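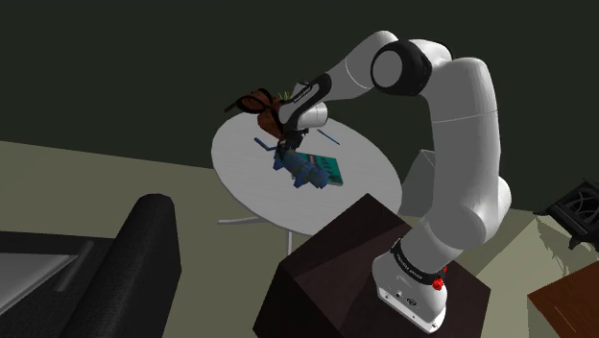 1/ Week three of teaching the arm to tidy a table. The table is round and white and does not exist. Neither does the arm, strictly speaking. The real one is bolted to a bench in my garage under a bedsheet until I stop being scared of it.

2/ For new people: Mirsad and I bought a used arm between us in February and are trying to get it to clear up after my kids. Project name is Tulura. He picked it. I was told it was too late to object.

3/ I do everything in simulation first because the real gripper has already met a coffee mug. The mug belonged to Mirsad's wife. She has asked to be kept informed of our progress.

4/ Today's job is the blue chunky thing under the fingers, lying right up against the teal board. Simple for a person. For my planner it's a legal dispute. Grab the blue, and the overlap means the board wants to come too.

5/ Ran it 136 times overnight. 29 clean picks. In most of the rest it lifted the blue thing and dragged the board along, like a guy leaving a restaurant with the tablecloth in his belt.

6/ The two blue rods are there on purpose. They're distractors, and very good ones. My detector is basically a "find blue" button with a college degree, so one run in every batch it ignores the big obvious object and goes after a stick.

7/ Yes, I furnished the place. There's a sofa. There's a plant behind the gripper. I spent an evening on this instead of fixing the collision margins and I'd do it again.

8/ Stavros asked why I don't just use a plain gray room. Stavros, I did. It worked great in the plain gray room. Then I pointed the detector at my garage and it had opinions about a rake.

9/ Current theory on the board problem: I'm coming straight down when I should come in tilted, away from the overlap. Which means touching the wrist code. The top of that file has a comment from me saying "do not touch" and no other information.

10/ Touched it. The arm now approaches at a nice angle and then rotates the wrist most of the way around before closing, like it's winding a clock. Sign error, probably. It's always a sign error, except the time it was degrees.

11/ It was degrees.

12/ Fixed, reran a short batch. 13 tries, board stayed put in nine of them. I said "nine!" out loud in an empty garage at 11 pm and the dog came to check on me.

13/ Next is making the table friction less generous. I have it set to something close to carpet, and our real table has been waxed by an enthusiast.

14/ If that holds up, the bedsheet comes off. Mirsad is bringing plastic cups. His wife is bringing a chair, and I'm told she'd like a good view.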